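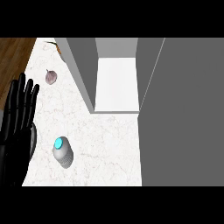 Druvine, August

Reviews > Kitchen > Hand Tools

Print this page | E-mail to a friend

Mivard Hand-Crank Pasta Machine: A Month of Noodles

I've been making fresh pasta with a rolling pin for years and telling everyone it was the only proper way, so I'm a little embarrassed by how much I love this thing. The Mivard is a plain hand-crank roller, heavy for its size, with a clamp, a dial on the side and a clip-on cutter for two widths. I've used it nearly every evening since it arrived and my freezer is full!

The rollers are what sold me. My old machine (a Duvex, bought secondhand, no hard feelings) always pulled the dough a bit to the left, and by the thinnest setting I'd have a long crooked tongue with one ruffled side. The Mivard feeds straight. I ran a very wet spinach dough through it just to be mean and it came out smooth after a couple of extra folds and a dusting of semolina.

My usual batch is 200 grams of flour and two eggs, rested under a bowl for 20 minutes while I get a sauce going. Rolling it all out takes me 15 more, and that includes stopping to fuss. For tagliatelle I quit two clicks before the thinnest setting. For ravioli I go one further, and I could read the recipe card through it, which made me unreasonably happy.

Now the grumbles. The clamp opens just wide enough for a normal counter, and if yours has a thick lip you'll want to measure first. The crank handle slides out if you turn it backward, and mine has hit the floor more than once. The narrow cutter also likes its dough a touch dry, so let the sheets sit out a few minutes or you'll be peeling noodles apart one by one (ask me how I know).

Cleaning is a dry brush and nothing else. Don't wash it! I leave mine overnight and the crumbs brush right off in the morning.

Ilir Stojanović wrote in after my rolling pin column to say I was being stubborn and should try a machine with decent rollers. Ilir, you were right, and I owe you a plate of tagliatelle.

Rating: four and a half out of five. The half is for the handle.

Related reviews
Šimko Ravioli Stamp, Round
Duvex Drying Rack
Three Bench Scrapers Compared
Which Flour for Egg Dough?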